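Sep 7, 2026

I came back to the lab at 7 and the arms were still in the position where I left them on Friday evening, so at least the brakes are holding. I made tea, I read my notes from August again, and I decided that today I will not touch the software before I understand what happened.

I write it down one more time, because my supervisor says that I explain things better on paper than in the meeting.

The task is the handover. One arm takes a stick, brings it to the middle, the other arm takes the far end, and then the first one opens. We call this program Putis. It worked well for most of the summer. Then, in the last days of August, the first arm began to open too late. The second arm had already closed and already started its move, and the two of them pulled against each other with the stick between them. The sticks are light and usually they only slipped. But on Friday the fingers did not slip. The wrist of the left arm went over its force limit, and the safety stop from Vurnex should have cut the motion at once. It did not cut it at once. It waited 800 milliseconds. I have the log open in front of me and I still do not like to look at this number.

In 800 milliseconds an arm can travel quite far. I was standing at the corner of the table with my hand on the edge, which I should not do, and the written rule says I should not do it. Nothing touched me. The stick bent, made a small cracking noise, and everything stopped. I think my heart was the last thing that stopped being loud.

So today I did everything at the slowest speed. I taped a line on the floor and stayed behind it, with the stop button in my hand the full time. I ran the handover step by step and confirmed each step by hand. It is very boring work and I was grateful that it was boring.

The first runs were clean. The purple stick went across the gap between the grippers, both sides closed, and I held the program there and read the force values. They were small and they stayed small. I let it wait one minute like this, then one more. Only when I gave the command to open did I find something strange: the command left the computer on time, but the answer "gripper is open" came back late, and not always late by the same amount. 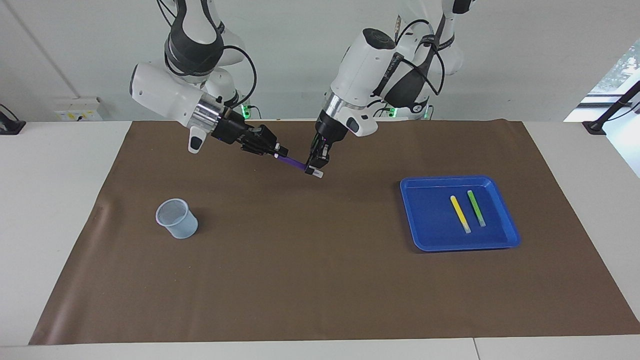
Check the clock on the gripper side before you blame the stop, wrote Tsai in the group chat, when I sent my values at lunch. If the two controllers do not agree about the time, then the stop is comparing a force from now with a position from before, and it will think everything is fine until it is too late. The same message said that replacing parts would be a waste of money this week, and that I should please eat something.

I ate something. Then I checked the clock.

The two controllers did not agree. After a fresh start the difference was 13 milliseconds, and this is not nice but it is not dangerous. The problem is that it grows. Each time the gripper loses one message, it does not ask again for the correct time, it only continues from its own. I let both controllers run through 1000 open and close commands with the arms locked, nothing moving except the fingers, and in the end the difference was big enough to explain the Friday stop almost completely. Almost. There is still a piece missing, and I do not want to pretend that I have it.

I looked into the change list. The time correction was switched off in August, in the same update in which we moved to the new Vullalau driver. There is a comment in the file that says "temporary". I know who wrote this comment. It was me. I remember the afternoon also: the correction was making the fingers shake a little, we had visitors the next day, and I wanted the movement to look smooth. I intended to put it back after the visit.

This was not a pleasant thing to find. I walked to the end of the corridor and back two times before I wrote it in the fault report. I wrote it with my name. In my first job I saw a person hide a smaller mistake than this, and we needed weeks to find it.

The correction is now on again. The fingers shake a little. I ran the handover at slow speed for the rest of the afternoon and the difference stayed under the limit, but I did not go to normal speed and I will not do it alone. I also asked that the stop should have its own check for old data, so that it refuses to work if the values are not fresh. Tsai agrees and thinks it is two days of work. I think it is more.

Still open for tomorrow: find out why messages are lost at all. I suspect the cable on the left side, at the joint, because the loss seems worse when this arm is stretched. Measure it with the arm in both positions. Ask for the spare cable. Print the rule about standing distance in bigger letters and put it on the wall, at the height of my eyes.

I went home late. On the tram I noticed I was holding my right hand in a fist, with the thumb on top, like on the button.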